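Careers > Open positions > Textile Services > Linen and Print Care Technician

Linen and Print Care Technician, Nustgate

Employer: Volell Textile Services
Location: Nustgate plant, with occasional travel to the Lostora depot
Reports to: Tuncay Ateş, Plant Operations Lead
Contract: Permanent, full time, after a probation period
Start: July, or by agreement

Volell Textile Services cleans, repairs, presses and returns household and hospitality textiles. The Nustgate plant handles printed cottons, bed covers, table linen, curtains and lightweight upholstery covers for guesthouses, small hotels and private account customers. Uniforms and medical linen are processed at a separate site and are not part of this position.

The technician hired for this position will work in the print care section. The section receives articles that cannot go through the general wash line, either because the dye is unstable, because the fabric has been repaired, or because the customer has requested individual handling. Average intake for the section is 1,270 articles per week. The figure rises in early summer and again before the winter holidays, and leave is planned accordingly.

Duties

The technician inspects each incoming article on the receiving table, enters its condition in the intake system, and assigns a care route. Inspection covers fiber content, weave, seam condition, stains, previous repairs, and the type of print. Where the care label is missing or unreadable, the fiber is identified by the methods in the section manual. Burn testing may be done only at the test bench and only with a thread taken from an inside seam allowance.

Colorfastness is checked on every printed article that has no previous record in the system. The check is done with a white swatch, first with water and then with the detergent solution intended for the load. Transfer is graded against the gray scale under the standard lamp. Articles graded below the limit in the manual are moved to the cold route or returned to the customer unprocessed, with a written note. The technician writes the note. It must be understandable to a person with no textile training.

Washing and extraction on the cold route are done in small-capacity machines. The technician loads by dry weight, selects the program, doses manually, and records the dose. Dark and light grounds are separated. Articles with strong contrast between ground and print are washed alone or with matching items from the same customer, and are not left standing in the drum at the end of the cycle.

Drying is done flat or on rails according to the care route. Tumble drying is used for a limited number of fabrics listed in the manual. Pressing is done from the reverse side for pigment prints and raised prints, and from either side for reactive prints. The technician is expected to tell the difference after training.

Folding is part of the job and takes up a significant share of the shift. Large articles are folded to the customer's shelf size where one is on file and to the plant standard where none is. Printed articles are folded with the face side outward so that the pattern can be matched against the order record without opening the article. 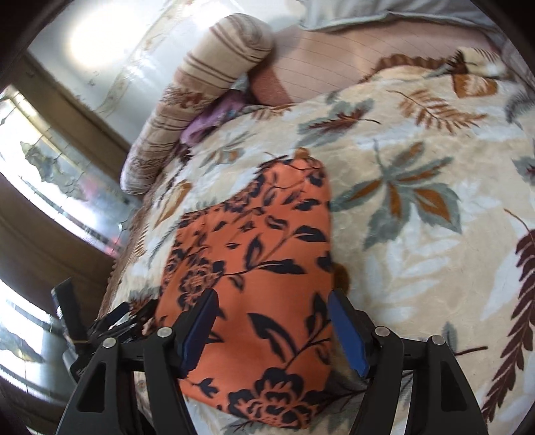 Folded cloth, navy floral print on an orange ground.

Pattern matching is a frequent source of delay at dispatch. Many customers send several articles in similar colors, and the order record often contains only a short text entry such as "floral, large." Technicians in this section are asked to write more useful entries: ground color, print color, type of motif, scale of motif, and any feature that separates the article from others in the same order. The minimum entry is described in the manual and is checked at random.

Minor repairs are carried out in the section. These include resewing open hems, replacing ties and buttons, closing seams, and stabilizing small tears with a backing fabric. Larger repairs are passed to the sewing room. The technician decides which category applies and is not expected to exceed the time allowance for a minor repair without asking.

Equipment and working conditions

The section operates four small-capacity washers, two drying cabinets, a vacuum press table, a roller iron with adjustable tension, and a lockstitch sewing machine. The intake and dispatch system is Değirmenci, which runs on fixed terminals and on handheld scanners. Previous experience with Değirmenci is useful and is not a condition. Training on the system is given during the first month.

Work is mostly done standing. Articles weighing up to 8 kilograms are lifted by hand; anything heavier is moved by trolley or by two people. The drying area is warm for most of the year. Hearing protection is required beside the extractors and is supplied. Gloves and eye protection are required when handling concentrates and spotting agents, and are also supplied. Applicants with known sensitivity to detergents, enzymes or optical brighteners should raise this before the practical assessment so that a suitable set of products can be prepared.

The day shift starts at 6:30 a.m. and ends at 3:00 p.m. with an unpaid meal break of half an hour. The late shift starts at 1:30 p.m. and ends at 10:00 p.m. with the same break. Technicians alternate between shifts every two weeks. Fixed shifts can be requested after probation and are granted where coverage allows.

Requirements

Applicants must have at least two years of paid work in one of the following: commercial laundry, dry cleaning, textile finishing, garment alteration, costume or wardrobe maintenance, or textile conservation support. A completed vocational course in textiles may be counted as one of the two years.

Applicants must be able to distinguish colors reliably. A standard color vision test is part of the assessment. Corrective lenses are permitted.

Applicants must be able to sew a straight seam by machine and close a seam by hand. Advanced tailoring is not needed.

Applicants must be able to read dosing tables, calculate a dose from load weight, and keep written records in English. Knowledge of Turkish is an advantage for contact with several suppliers and is not scored.

A driver's license is preferred. The technician covers the Lostora depot when the regular staff member is absent, and the depot is not served by public transportation before 7:00 a.m. Applicants without a license can be considered if a colleague on the same shift is able to drive.

Pay and benefits

The position is paid on the skilled technician scale. The entry step depends on documented experience. Late shift hours carry a supplement. An annual allowance of 400 is paid toward work shoes and clothing, in the same currency as wages, and is not taxable up to that amount under current rules. Unused allowance does not carry over.

Paid leave, sick pay and the pension contribution follow the plant agreement, a copy of which is sent with every written offer. Staff may have household textiles cleaned at the plant at the internal rate, on days when the section has capacity. Staff articles are entered in the system in the same way as customer articles.

After one year, technicians may apply for the spotting course or the dye chemistry course. Course fees are paid by Volell. A technician who leaves within a year of completing a course repays a share of the fee according to the table in the agreement.

Application

Send a resume, a short cover letter, and the names of two people who can confirm previous employment. The cover letter should state which fabrics and processes the applicant has handled and with what equipment. General statements about motivation are not needed. Photographs of the applicant should not be included. Copies of certificates can be brought to the interview.

Applications are sent to Patricio Sosa, Recruitment, at the Nustgate plant, by mail or through the careers form. Quote reference TS-66 in the subject line or on the envelope. Applications without the reference may be sorted under general inquiries and read later.

Selection has two stages. The first is an interview of half an hour with Recruitment and the Plant Operations Lead. The second is a paid practical assessment lasting one half shift. It consists of intake inspection of a mixed batch, a colorfastness check, pressing and folding of three articles, a short machine repair, and a written condition note. Tools and materials are provided. Closed shoes with a nonslip sole must be worn, and long hair must be tied back at the extractors.

All applicants who reach the practical stage receive a written result. Questions about duties and shifts should be directed to Tuncay Ateş, and questions about pay, documents and the agreement to Patricio Sosa. Calls to the plant are answered between 9:00 a.m. and noon.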